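Section 4. Setting Up Commission Rules and Payout Holds

This section describes how a program administrator configures commission rules in Clekeo. Complete Section 3 (Connecting Your Store) first. Changes made here apply to new orders only.

4.1 Creating a commission rule

1. Sign in to Clekeo with an administrator account and open Program Settings.
2. Select Commissions, then New Rule.
3. Enter a name for the rule. Names appear on affiliate statements and should be readable by people outside your company.
4. Choose the partner group to which the rule applies. The default groups are Drardale (content partners) and Solum (coupon and deal partners).
5. Enter the rate as a percentage or a flat amount per order.
6. Set the referral window. The standard setting is 30 days from the last recorded click.
7. Select Save as Draft.

Note: A draft rule has no effect on tracking or payment until it is published.

4.2 Publishing and rule order

Where an order meets the conditions of more than one rule, Clekeo applies the rule with the highest position in the list. Drag a rule to change its position, then select Publish Order. Administrators should review the list whenever a seasonal rate begins or ends.
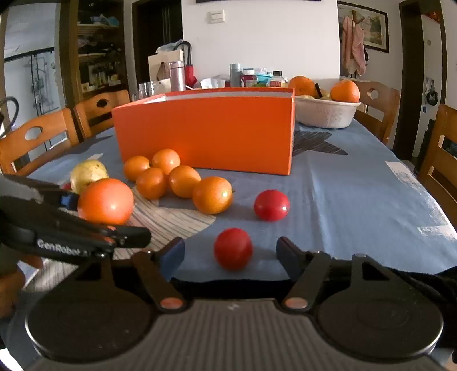
Kristýna Hudec: We published a higher August rate for content partners and left it below the standard rule, so every order that month was paid at the old rate. Please tell readers to run a test order before they announce anything to affiliates.

A test order may be placed from the Tools menu. The result shows the rule applied, the partner credited, and the amount due. Test orders are excluded from reports.

4.3 Setting a payout hold

1. Open Payments and select Hold Period.
2. Enter the number of days between the order date and release of the commission. The hold should be no shorter than your store's return period.
3. Select the payout day. Payments scheduled for Friday must be approved by 3 p.m. on that day.
4. Select Confirm.

Caution: Shortening the hold releases any commission that has already passed the new limit. Released payments cannot be recalled through Clekeo.

4.4 Exporting to Sinaga

Accounts linked to the Sinaga ledger receive approved payouts overnight. If an export fails, Clekeo tries again up to three times and then marks the batch Needs Review. Correct the listed entries and select Resend.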